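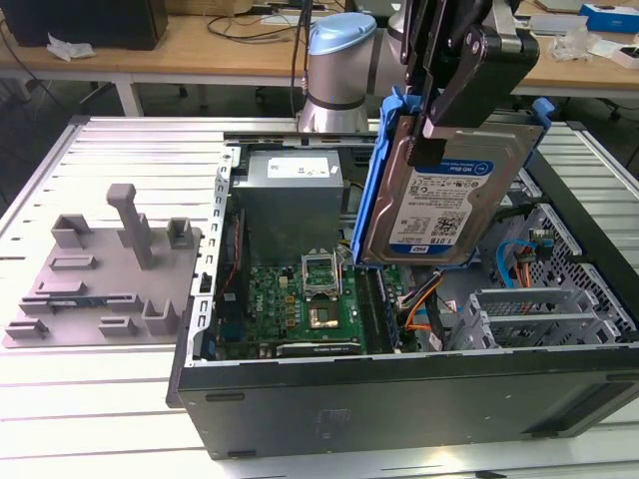
What does it mean to show a robot a task?

It means a person moves the robot through the job, by hand or from a set of controls, while the robot records what happens, and those recordings are later used to make it do the job without the person.

# Teaching by demonstration

The long name is "learning from demonstration," and you'll also see "programming by demonstration" or "imitation learning." I use them loosely, which annoys Yolanda Mahmoud, who co-edits these pages with me and would like each one to have its own article. Strictly speaking, imitation learning is the part where a computer model is trained on the recordings. The other two cover the whole business, including older methods with no training at all, where the arm just replays the path it was given.

## By hand

Moving the arm itself is called **kinesthetic teaching** (or hand guiding, or lead-through). You put the arm in a mode where the motors hold up its weight but don't fight you, then you take hold of it and push it where it needs to go. Baxter, the red two-armed robot a lot of people my age learned on, had a cuff at the wrist that you squeezed to do this, and I still reach for a cuff on arms that don't have one.

It's lovely for simple moves! You feel the contact directly, so if a part is rubbing on the way in, your hands know. The trouble is that your hands and head end up in the camera view, and a model trained on those pictures may learn to expect a person standing there. Small, exact motions are also hard, at least for me. Pushing a whole arm so that its fingertips move the width of a pencil line is like signing your name with a broom.

## By remote control

**Teleoperation** keeps the person out of the way. The usual choices:

- a game controller or a 3D mouse, cheap and a bit clumsy
- a VR headset with hand controllers
- a leader arm, a copy of the working arm (often smaller) that you move while the real one follows

I'm a leader arm person. When the joints match, you can feel in your own elbow that the robot is running out of reach, and with a 3D mouse I only find out when it stops. What you mostly give up is touch. Some leader arms push back when the robot hits something, but plenty don't, and then you're judging force by eye.

## Computer work as a test case

Taking desktop computers apart and putting them together has become a favorite subject, and it's the one I know best. With the tower laid on its side and the side panel off, the motherboard, power supply and drive cage can all be reached from overhead, so one arm can get at most of it. A hard drive in a plastic caddy gives the gripper something decent to hold. You squeeze the caddy and leave the drive alone.

Cables are the awful part. A SATA cable never lies the same way twice, and a drive coming down over one can catch it. In a demonstration, the person simply steers around the loop without thinking, and that unthinking detour is exactly what you want recorded. Writing it out as rules would take me all January.

The Jovow set, a collection of leader-arm recordings of this sort of work, holds 3,947 demonstrations split over 24 tasks. Skandmont took another road and recorded 400 demonstrations of a single task, seating a drive, with the tower turned a little each time. I've trained on both and I prefer the second, though Yolanda thinks I just like small folders.

## What gets recorded

Typically joint angles, gripper opening and one or more camera views, all stamped with the time. Force readings are kept if the arm has them. The clocks need to agree. I once lost a week to a camera that ran behind the arm, so that in every recording the gripper closed before it appeared to arrive.

## Good and bad demonstrations

People new to this tend to go too fast, or they pause in midair to think. Pauses are worse than they sound, as a model can copy them and hang there forever. My own habit is to do nine practice runs before saving anything, and I throw out any run where I hesitated. Fumbles I treat differently: if I bump the cage, back off and line up again, I keep it, and the model gets to see a recovery.

Two people will also do the same job in different ways. Mixing their styles can muddle simple models, which may average the two and come down in between. Newer methods cope better.

## See also

Adon (open-source recording software), teach pendant, compliance control, shared autonomy

*Last edited 22 Sep 2023. The section on force feedback still needs writing.*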